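Trollura : suivi des demandes
Ticket n° 1426
Produit : Trollura pour tablettes et smartphones Android
Module : import RAW / cache d'aperçus
Gravité : majeure
État : résolu, correctif livré
Ouvert par : Asuka Minami
Affecté à : Tetsuya Hirano
Ouvert le : 19/02/2022

Résumé
L'application se ferme sans message pendant l'import d'un dossier RAW volumineux depuis une carte SD. Au redémarrage, la grille affiche des vignettes qui ne correspondent pas aux fichiers.

Description initiale (Asuka Minami)
Import d'un dossier unique de 1000 fichiers DNG placés sur la carte SD externe. La barre de progression avance normalement, puis l'application revient à l'écran d'accueil de la tablette. Aucun message d'erreur, aucun rapport proposé.
Après relance, le catalogue contient une partie des fichiers. Certaines vignettes sont décalées : la vignette du fichier A s'affiche sous le nom du fichier B. L'ouverture en plein écran donne la bonne image. Les réglages (exposition, balance des blancs) sont bien rattachés au bon fichier. Le défaut semble donc limité à l'aperçu.
Le même dossier copié en mémoire interne s'importe sans fermeture, mais j'ai vu une fois le décalage des vignettes.

Étapes de reproduction
1. Installer l'application sur une tablette sans catalogue existant.
2. Réglages > Aperçus > Qualité : Haute.
3. Réglages > Import > Fils de décodage : Automatique.
4. Importer le dossier depuis la carte SD, option « Référencer sans copier ».
5. Mettre l'application en arrière-plan pendant l'import, puis y revenir.

Résultat attendu : import complet, vignettes conformes.
Résultat obtenu : fermeture du processus, catalogue partiel, index d'aperçus incohérent.

Commentaire 1, Tetsuya Hirano
Reproduit sur deux appareils de test. L'étape 5 n'est pas indispensable, elle accélère seulement l'apparition du problème. Extrait du journal :

E/PreviewCache: allocation failed, request dropped
W/DecoderPool: worker 2 restarted, queue not flushed
E/PreviewIndex: write order mismatch, continuing
I/Process: killed by system, reason LOW_MEMORY

La ligne « queue not flushed » est suspecte. Quand un fil de décodage redémarre, il reprend la file sans la vider et l'index continue d'avancer. Cela expliquerait le décalage. La fermeture elle-même vient du système, faute de mémoire disponible.
Asuka, peux-tu joindre le contenu du dossier .trollura/preview et préciser le seuil du cache ?

Commentaire 2, Asuka Minami
Seuil du cache : 80 % (valeur par défaut, jamais modifiée). Archive du dossier preview déposée sur l'espace Grerus, sous le numéro du ticket.

Commentaire 3, Yasuo Kudo
Pour information, le boîtier utilisé a son importance. Avec les DNG compressés sans perte, je n'obtiens pas de fermeture. Avec les DNG non compressés, fermeture à chaque essai. À vérifier : l'estimation de mémoire se fait-elle sur la taille du fichier ou sur les dimensions de l'image ?

Commentaire 4, Tetsuya Hirano
Sur la taille du fichier, multipliée par un coefficient fixe. Ce coefficient a été réglé pour l'ancien décodeur Matsuda et n'a pas été revu lors du passage au nouveau. Pour un DNG compressé, l'estimation est correcte par hasard. Pour un DNG non compressé, le tampon de dématriçage n'est pas compté.
Deux anomalies distinctes, donc :
a) estimation de mémoire erronée, d'où l'arrêt par le système ;
b) index d'aperçus non protégé lors du redémarrage d'un fil.
Je garde les deux dans ce ticket, le correctif touche le même fichier source.

Commentaire 5, Hideaki Maruyama
Essai sur un second jeu de fichiers, mémoire interne, fils de décodage fixés à 2. Pas de fermeture. Décalage des vignettes obtenu en forçant l'arrêt d'un fil par le menu de débogage. L'anomalie b est donc indépendante de la carte SD.
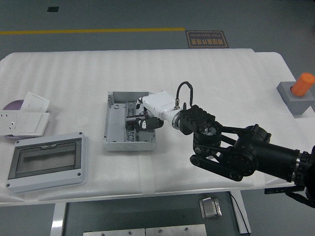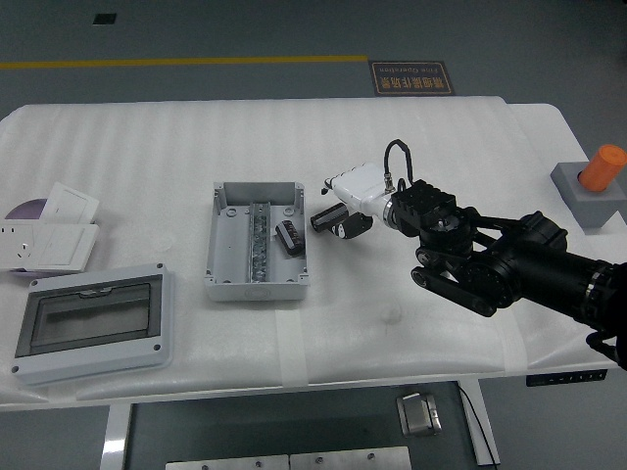 Contournement provisoire
À communiquer aux utilisateurs tant que le correctif n'est pas publié :
1. Réglages > Import > Fils de décodage : choisir 1.
2. Réglages > Aperçus > Qualité : Moyenne.
3. Importer par dossiers plus petits.
4. Si des vignettes sont déjà décalées : Réglages > Aperçus > Reconstruire l'index. Ne pas vider le catalogue, les réglages d'image seraient perdus. La reconstruction ne touche ni aux fichiers RAW ni aux fichiers annexes XMP.
5. Garder l'application au premier plan jusqu'à la fin de la reconstruction.

Commentaire 6, Miyuki Oshima
Contournement vérifié sur une tablette ancienne. Le point 4 échoue si la carte SD est montée en lecture seule : l'index est écrit dans un fichier temporaire à côté des originaux, puis déplacé. L'échec est silencieux. Il faudrait au minimum un message. Je peux ouvrir un ticket séparé.

Commentaire 7, Tetsuya Hirano
Inutile, je l'inclus. Le fichier temporaire ira dans le répertoire privé de l'application, où l'écriture est toujours possible.

Correctif proposé (branche brerberg)
- Estimation de mémoire calculée à partir des dimensions lues dans l'en-tête, de la profondeur en bits et du tampon de dématriçage.
- Limite du nombre de fils ajustée en cours d'import selon la mémoire restante. Le réglage Automatique devient un maximum.
- File vidée puis reconstituée au redémarrage d'un fil.
- Clé d'index : somme de contrôle de l'en-tête à la place du rang dans la file.
- Fichier temporaire d'index déplacé vers le stockage privé.
- Message explicite en cas d'échec de la reconstruction.

Remarque : le changement de clé rend l'ancien index illisible. Une reconstruction est lancée au premier démarrage après la mise à jour. Prévoir une ligne dans les notes de version.

Commentaire 8, Yasuo Kudo
Relecture faite. Une réserve : la somme de contrôle de l'en-tête est identique pour deux copies du même fichier placées dans deux dossiers. La vignette sera la même, ce qui est correct, mais la suppression de l'une des copies efface l'entrée commune. Ajouter un compteur de références ou inclure le chemin dans la clé.

Commentaire 9, Tetsuya Hirano
Chemin relatif ajouté à la clé. Inconvénient : un fichier renommé hors de l'application perd son aperçu et doit être recalculé. Acceptable.

Vérification (Asuka Minami)
Version de test installée par-dessus l'ancienne, catalogue conservé.
- Reconstruction au premier démarrage : OK.
- Import de 1000 DNG non compressés depuis la carte SD : OK, sans fermeture.
- Même import avec passage en arrière-plan : OK.
- Arrêt forcé d'un fil par le menu de débogage : OK, vignettes conformes.
- Carte SD en lecture seule : OK, index reconstruit.
- Suppression d'une copie en double : OK, l'autre aperçu est conservé.
- Rotation de l'écran pendant la reconstruction : la barre de progression repart de zéro, le traitement continue. Défaut d'affichage, mineur.

Commentaire 10, Miyuki Oshima
Défaut de la barre de progression reporté dans un ticket séparé, gravité mineure. Texte d'aide mis à jour pour la rubrique Aperçus. Traduction française à relire avant la publication d'avril.

Clôture
État passé à « résolu » par Tetsuya Hirano. Branche brerberg fusionnée. Le contournement reste valable pour les versions antérieures. Rouvrir ce ticket en cas de nouveau décalage de vignettes, en joignant le journal complet et le dossier .trollura/preview.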